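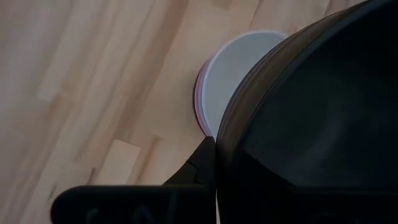
밝은색 나무 바닥.

오마노 주민공간 운영 지원사업 중간보고
제출: 배해원(사업 담당)
수신: 체스탄스 재단 지원팀
2021년 1월 11일

1. 보고 범위
본 보고서는 2차 지원금이 들어온 뒤부터 12월 말까지의 진행 상황을 정리한 것입니다. 1차 보고에서 답을 드리지 못한 난방비 항목과 한국어 교실 인원 문제를 먼저 적고, 나머지 사업은 그다음에 적습니다.

2. 난방비
1차 보고 때 난방비가 예산을 넘을 것 같다고 말씀드렸습니다. 12월 고지서를 받아 보니 예산 안에 들어왔습니다. 저녁 수업 두 개를 온라인으로 돌리면서 건물을 여는 시간이 줄어든 영향이 큽니다. 다만 1월과 2월이 남아 있어 지금 남은 금액을 다른 항목으로 옮기지는 않겠습니다. 보일러 점검은 본데티 설비에서 했고 부품 교체는 없었습니다. 점검비 영수증은 별도로 보냅니다.

3. 한국어 교실
초급반과 중급반을 운영하고 있습니다. 초급반은 투 피 선생님이, 중급반은 로벨 니가투 선생님이 맡고 있습니다. 12월부터 두 반 모두 화상수업으로 바꾸었습니다. 초급반은 첫 두 주 동안 접속 문제로 출석이 많이 떨어졌습니다. 휴대전화로만 접속하는 수강생이 대부분인데, 교재 화면이 작아서 글자를 읽기 어렵다는 의견이 많았습니다. 그래서 교재를 큰 글씨로 다시 편집해 우편으로 보냈고, 그 뒤 출석은 대면수업 때와 비슷해졌습니다. 중급반은 큰 변동이 없습니다.
우편 발송은 계획에 없던 지출입니다. 인쇄비 항목에서 처리했으며, 인쇄비는 남은 기간에도 부족하지 않습니다.

4. 도서 대출
공간 안에서 책을 읽는 것은 중단했지만 대출은 계속하고 있습니다. 이용자가 전화나 문자로 책을 신청하면 현관에서 받아 가는 방식입니다. 보고 기간의 대출 권수는 1,254권이고, 이 가운데 어린이책이 738권입니다. 외국어 도서는 200권을 새로 들였습니다. 베트남어와 우크라이나어 책이 가장 많고, 암하라어 책은 구하기가 어려워 주문한 것의 절반만 도착했습니다. 나머지는 카라만리디스 서점을 통해 다시 알아보고 있습니다.
반납이 늦은 책이 꽤 있습니다. 연체료는 받지 않고 문자로만 안내하고 있으며, 당분간 이 방식을 유지하려고 합니다.

5. 생활상담
케이반 란즈바르 상담원이 주 3회 전화상담을 합니다. 상담 건수는 565건으로, 체류 서류와 임대차 계약에 관한 문의가 많았습니다. 12월에는 휴업수당과 실업급여 문의가 늘었습니다. 노동 관련 문의는 저희가 직접 답하기 어려운 경우가 있어 구청 노동상담 창구로 연결했습니다. 연결한 뒤 결과를 확인하는 절차가 없어서, 2월부터는 상담 후 2주 안에 한 번 더 전화하는 것으로 정했습니다.
상담 기록 양식도 바꾸었습니다. 기존 양식은 적을 칸이 많아 통화 중에 다 채우지 못했습니다. 새 양식은 한 쪽이고, 재단에 내는 통계에 필요한 항목은 모두 남겨 두었습니다.

6. 인력
필립 바실렌코 씨가 11월에 주 20시간 근무로 들어와 도서 대출과 시설 예약을 담당합니다. 인건비는 승인받은 계획대로 집행하고 있습니다. 주말 담당자는 아직 뽑지 못했습니다. 공고를 두 번 냈으나 지원자가 적었고, 주말 개방이 언제 다시 시작될지 정해지지 않은 탓도 있다고 봅니다. 개방 일정이 나온 다음 세 번째 공고를 내겠습니다.

7. 미진한 부분
주민 음식 모임은 한 번도 열지 못했습니다. 조리법 소책자로 대신하자는 의견이 있어 원고를 모으고 있으나, 지금까지 들어온 원고가 적고 번역도 필요합니다. 이 항목의 예산은 그대로 남아 있습니다. 소책자로 바꾸는 데 변경 승인이 필요한지 알려 주시면 그에 맞추어 서류를 내겠습니다.
청소년 방과 후 모임은 한 반만 운영했습니다. 원래 계획은 두 반이었습니다. 인원 제한 때문에 나머지 한 반은 봄으로 미루었고, 강사에게도 알렸습니다.

8. 다음 기간 계획
한국어 교실은 3월에 새 학기를 시작합니다. 화상수업을 기본으로 하고, 가능해지면 초급반부터 대면으로 돌립니다. 도서 대출은 현재 방식을 유지합니다. 생활상담은 임대차 계약 안내문을 네 개 언어로 만들어 배포할 예정이며, 초안은 란즈바르 상담원이 쓰고 있습니다.
정산 서류는 1월 말까지 우편으로 보내겠습니다. 음식 모임 예산 건은 그 전에 회신을 주시면 정산서에 반영할 수 있습니다.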